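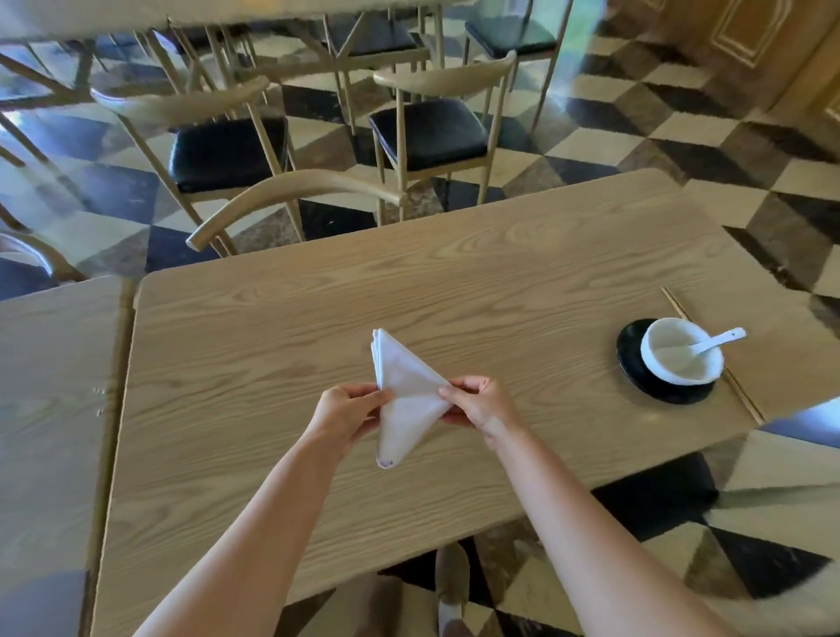
Napkin folding tips, borrowed from the robot people

Quick one today, dinner at six and nothing ironed. I've been reading up on how research groups teach robots to fold cloth and there's more useful stuff in there for a home table than in most of the hosting books I own. Passing on what stuck.

The study first, short version. Yae Chiba and Živko Vukčević, project called Osen. They had people fold cloth napkins at a table, over and over, filmed from head height so you see what the folder sees. 3,000 folds. Then a two-armed machine learned from the recordings and had a go itself. What they wanted to know was which human folds make good lessons and which ones muddle the learner. Tidy results weren't enough, the way of getting there mattered more.

What they found, and what I now do:

Corners before edges. The folders who took hold of a corner in each hand before moving anything gave the best lessons. Grab the middle of an edge and the cloth sags, then you're chasing it. Works for pillowcases too.

Pinch, don't scoop. Thumb and fingers, right on the corner. Scooping gets you two layers when you wanted one. Machine had the same trouble, worst with thin cloth.

Fold in the air, finish on the table. Surprised me. I always folded flat. But for a triangle you can hold two corners up, let the point hang down toward you and gravity does half the squaring up. Lay it down after. The hanging folds were quicker in the study but the flat ones came out more even, so for a big party go flat, for a Tuesday-type supper go hanging.

Pause before you let go. My favorite. They cut the recordings into steps, and the folders who stopped for a beat between steps were far easier to learn from. The ones who flowed through it all in one swoop looked lovely and taught the machine next to nothing. Same with kids! If you're showing a child, stop at every step. Count of 2 is plenty.

Use the mark. If your napkin has a monogram or a bit of stitching in one corner, decide where that corner ends up before the first fold. Mine goes at the tip. In the study a marked corner gave the learner something to line up on, and plain white napkins got turned the wrong way more often. I've started putting a tiny stitch in one corner of my plain ones. Takes no time, saves alot of flipping.

Leave the table set. They tried a bare table against one with a bowl, spoon and chopsticks already out. You'd think bare would win. For the first lessons it did, but a machine trained only on bare tables got lost as soon as there was a bowl in the way. Mixed tables held up better. So practice where you'll really be folding, with the dishes out. Push the bowl to one side, handle of the spoon pointing away from your sleeve.

Fabric notes, mine not theirs —

Cotton, slightly damp, folds sharpest. Let it dry folded under a cutting board.
Linen wants a hot iron first, no way round it.
Polyester slides. Fold it at the last minute or it opens up on you.
Starch only if the fold has to stand up. For a flat triangle skip it.
I have some Østergaard napkins from my mother in law, heavy, hold a crease for days. The cheaper Climon ones need pressing evry time.

How many to practice on? The newest folders in the study settled down after 21 napkins. Before that every one came out different. I counted mine because of course I did, and I was still wonky at 21, so don't fret.

One thing they didn't fix: layers creeping. When you fold a triangle in half again the inside layer slides out along one side and you get a stepped edge. Machine did it, people did it. My cure is to hold the corners, give one small shake, then fold. If it's still stepped turn that side under and put the fork on it.

For a table of 4 I do all the triangles first, stack them, then place. Don't fold at each seat, you'll do every one at a slightly different angle and it shows.

Next time, fitted sheets. There's a follow up on those from the Endgate group and so far the robot is as bad at it as I am. Off to iron.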